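4.2 Open-Day Sessions
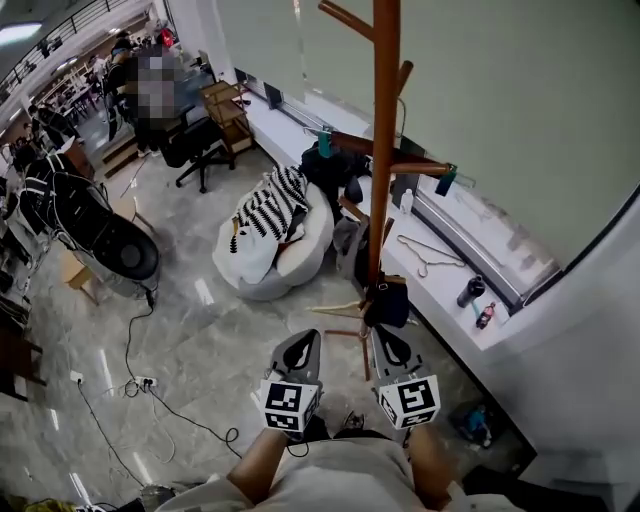

Figure 3. Hand-held grippers during the open day at Garnevden.

Our July open day drew 100 visitors, most of whom had been promised robots and were given a coat rack. Each was allowed 8 minutes with the hand-held pair. We had planned a formal pick-and-place task, but people preferred clothes, and the clips on the rack's pegs (Figure 3) proved more popular than anything in our protocol. The marker cubes were widely taken for decoration. Sfakianakis, who ran the sessions, gave up correcting this before lunch. We kept 2,071 demonstrations after filtering. Another 30 were dropped because the visitor had turned to wave at a relative, a behavior the Zerby policy would otherwise have learned with great fidelity.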